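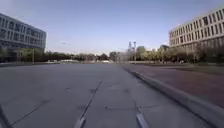
Written by Livia Cavalcanti, founder and head coach

Diseto Surf School is a small school for people who want to learn surfing without hurry. I started it with two used boards and a van that did not like cold mornings. Today we have 38 boards, a small room for wetsuits, and a team of 5 coaches who all speak English and at least one other language.

I did not grow up near the sea. I took my first lesson as an adult, and I was very bad for a long time. Because of this I know well how a beginner feels when the wave comes and the feet do not want to move. Our coaches are patient with this moment. We stay in the water beside you until you are ready to paddle alone.

Most of our lessons are at Fakimora beach, where the bottom is sand and the waves are gentle in the morning. When the swell is too big there, we drive to Tanberg cove on the other side of the point. We decide the place the evening before and send you a message.

A group lesson takes two hours and we never put more than six students with one coach. Children from eight years can join if they can swim. For families we also make private lessons, and many parents who came only to watch are now surfing better than their kids!

Since we opened, we have taught about 3000 students. Some of them came for one afternoon of their vacation. Others come back every September, when the water is still warm and the beach is quiet, and we keep their favorite boards for them.

The school is open from April to October. In winter we repair the boards, and we run a pool course for those who want to practice paddling and standing up. The board and wetsuit are included in the price of each lesson. Please bring a towel, drinking water and sunscreen, and come 20 minutes early to try the wetsuit.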